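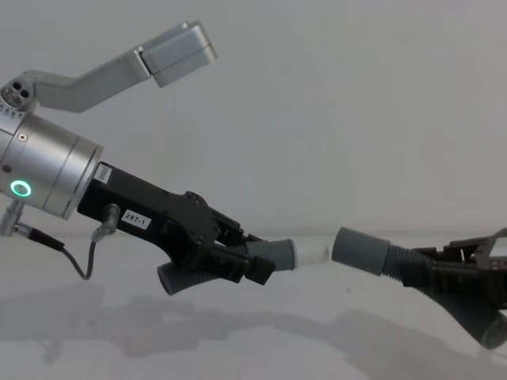 Search articles, guides, people... Go

5 min read

Consuelo Cantero has a drawer of branched fittings in her kitchen, under the one with the forks. "The shop ran out of shelves," she says, pulling it open so far that it nearly lands on my foot. "And I like having them close. You get an idea at dinner, you want to try it."

The shop is Robles, a long narrow place on the ground floor of her building in Temura, and it sells corrugated tube and the pieces that join it: straight couplers, elbows, reducers, end caps and, above all, the branched ones. People use them to tidy cables, to bring air into greenhouses, to drain window boxes, to keep wires dry in a boat. I went in on a Monday morning expecting a half-hour chat and came out after lunch with a bag of gray plastic and a plan for the mess behind my desk.

Cantero started out wiring stage lights for a touring theater. Every cable ran in flexible tube, and every tube had to split somewhere. "You'd have one big run coming down the wall, and then this lamp wants two wires and that lamp wants three. So you need a branch. If you don't have the branch, you have tape. I have seen so much tape!"

She still has no love for tape. A customer once brought in a joint he had wrapped himself, a lump the size of a grapefruit, and she cut it open on the counter with a bread knife. Inside was a perfectly good fitting, one size too big for the tube.

"That is the mistake, every time," she says. "They measure the outside and buy by the inside, or they measure the inside and buy by the outside. With a smooth pipe you might get away with it. With corrugated you've got the ridges, and the ridges have to find each other."

She hands me a length of tube and a fitting and tells me to close my eyes and push. It goes on with a run of small clicks, which I enjoy so much that I pull it off and do it again. The ridges are the whole reason the stuff bends without folding flat, and on the fittings she prefers they also do the gripping. Some makers use a smooth collar with a catch inside, and she stocks those too, but she keeps them on the other side of the shop.

Most of what she sells is gray. I ask if she gets bored with it, and she looks at me with real pity. "Gray is wonderful. It goes behind everything. Black shows the dust and white goes yellow on you by the window. Also, there are more grays than you think. Look at a shelf from one delivery next to a shelf from the next one." We look. She's right, and now I can't stop seeing it.

Her favorite job so far is the seed room at Plultine, a plant nursery out past the river, where Hooman Vahidi wanted air delivered to every tray from a single fan. He had drawn it up with 80 outlets. Cantero drew it again with short branches feeding shorter branches, and the two of them laid the parts out on the floor before they connected anything.

"He had it looking like a comb," she says. "I wanted a tree. With the comb, the tray at the far end gets the leftovers. So we argued for an afternoon, very nicely, and he made tea, and then he built the tree."

Vahidi, reached by phone, remembers the tea differently - he says she made it - but agrees about the tree. "I ordered 500 of the small couplers and thought that was crazy. Then I ordered more. The branches were the fun part. You hold one in your hand and you can see where the air wants to go."

Back in the shop, a boy comes in for an elbow and leaves with a branch, after a talk about his fish tank that takes 17 minutes (I had my recorder running). Cantero draws on the back of his receipt. She sells singles as well as boxes, and she'll cut tube to any length with a pair of shears that hangs on a string by the register. Her one request is that people bring a scrap of the tube they already own. A photo is no good to her.

I ask what she tells beginners. "Lay it out dry first. On the floor, on the bed, I don't care. Put the branch down before anything else and work outward from it. People start at one end, and by the time they get to the split they've got no slack and it's pulling sideways." And cut in the valley, she adds, never on top of a ridge, and trim off the whiskers with a knife.

She is working on a display for the front window, a run of tube that will split and split again until it fills the glass. She's had it up twice and taken it down twice. The second version was too tidy, she says, and I think she means it. There is a shoebox of leftover branches from it on the counter, marked with a price for the handful, and while we talk she keeps picking one out and turning it over, pushing a fingertip into each opening. "Big hands get a better deal," she says, and holds out the box.

Recent articles
Dzintra Mets on mending garden hoses
A morning at the Esadside rope loft
Nicanor Arrieta and his wall of hinges
What to keep in a small-parts drawer
Consuelo Mateos talks buttons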